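Desk tidying

Desk tidying is the business of putting the small things on a working table back where they live, so that the next person to sit down can get on with something. It covers pens, cups, cards, picture frames and whatever else has drifted in since last time. I've kept this entry for the Storka household pages for a good while now, and I still change my mind about bits of it (the section on frames has been rewritten more often than any other, as Busisiwe Magagula will tell you at length).

What counts as a desk

For these pages a desk is any flat top you work at sitting down. Mine is a kitchen table with a drawer that sticks. A proper desk with pedestals counts, a door on trestles counts, and so does the far end of a dining table if you've claimed it for long enough. Wooden tops are the most common among people who write in, and they're nice to tidy because you can see straight away what's been left out. Glass shows every fingerprint, so I'm afraid I can't say much for it.

Size matters less than you'd think. Jonalyn Macaraeg works at a top 90 cm wide and keeps it beautifully. My own is nearly twice that and I fill every inch by teatime!

The usual small things

Loose pens and markers are where most of the mess comes from. They roll, they lose their caps, and they get put down wherever the hand happened to be. The old answer is a pot or a cup, and it's still a good one. A clear plastic cup lets you see what you've got down at the bottom. Light cups do tip over if you load them with long markers, though, so either use few or put a flat pebble in first.

There's a small running argument about caps up or caps down. With felt markers I store them caps down when I'm going to use them soon, because the ink sits nearer the tip – but I pick colours by the cap, so in practice mine go in caps up and I put up with a slow start to the first line. Lovely Layug lays hers flat in a tray and says we're both wrong.

Cards and labels like to stand. A little acrylic stand with a sloping back will take a postcard, a price card or a list of phone numbers, and it wipes clean with a damp cloth. Don't use anything gritty on it or it goes cloudy. I had an Orker one that I ruined in a single afternoon with scouring cream.
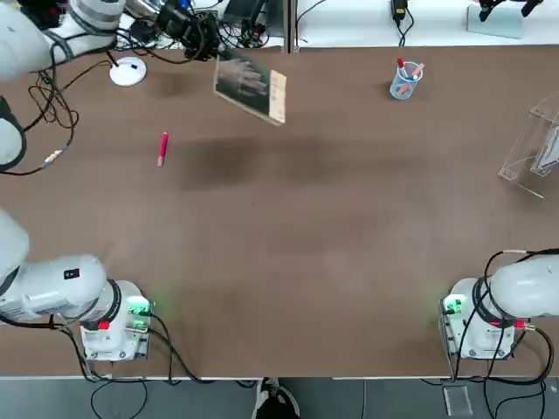

Framed pictures are the awkward guests. They take up more table than they look as if they should, they catch the light, and you can't lay anything behind them without forgetting it exists. I think one to a desk is plenty. Black-and-white ones sit more quietly next to bright stationery than colour ones do, and a light wooden edge goes with most tables. When you're wiping the top, lift the frame right off and hold it by the sides; sliding it along is how you get those long pale scratches.

Order of work

People go about this in all sorts of ways, but the one I come back to is from the old Keden leaflet, which my aunt kept inside a recipe book. You deal with the loose things first, then the things that stand, then the wiping. Paper gets left for another day, as paper always turns into reading. The leaflet allows 40 minutes for the lot. I take about 40 just finding the caps.

Reynaldo Dalisay does it backwards: everything off, wipe, everything back on. It's quicker if you have a spare chair to pile things on, and I've tried it since September with fair results, apart from the week the chair was needed.

Names for it

In our house it was always called "squaring up". Angelica Abella's family say "doing the top", and the Manalo school handbook has "table duty", with 90 pupils on the rota when she was there. I'd be glad of any others.

See also: Drawers; Pen pots; Picture frames, hanging of; Wiping down

Last changed Jan 29, 2026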